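### Setting the crisper humidity on the Neris 74

1. Set the slider to Low for fruit and peppers. 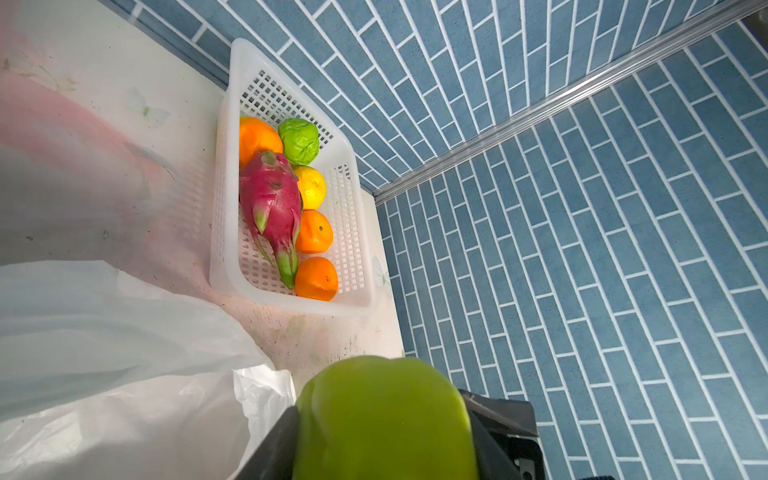
2. Wait 20 minutes before reading the dial. Clirine claims 99% accuracy - treat that as a hope.

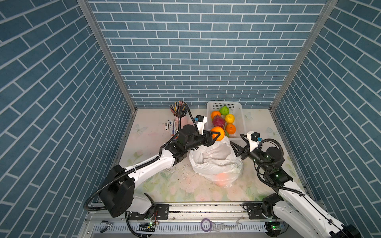 **Note:** The dial drifts in January, when rooms are dry. Don't judge it by eye, either. Pale surfaces, like a near-white one with faint pink and green flowers, won't show light mist well.

3. Bag leafy greens loosely. 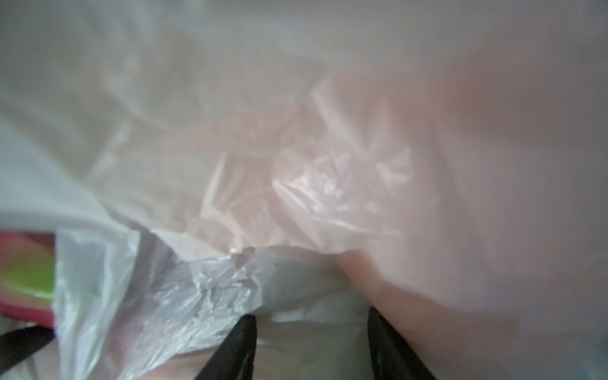

*White and pink-tinted plastic.*

**Caution:** "Fresh-lock" bags are mostly a label. Check greens daily.
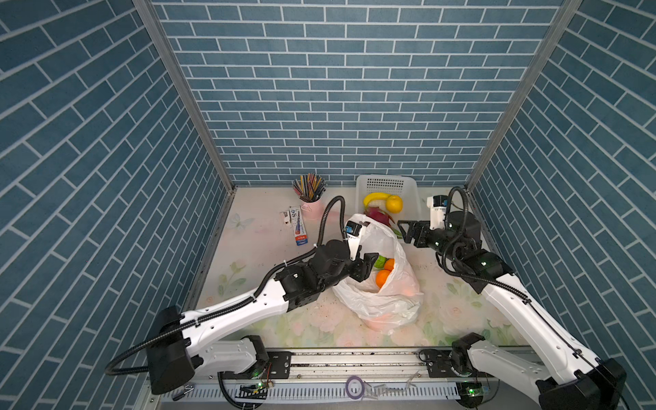 4. If the dial sticks, unplug for 10 minutes.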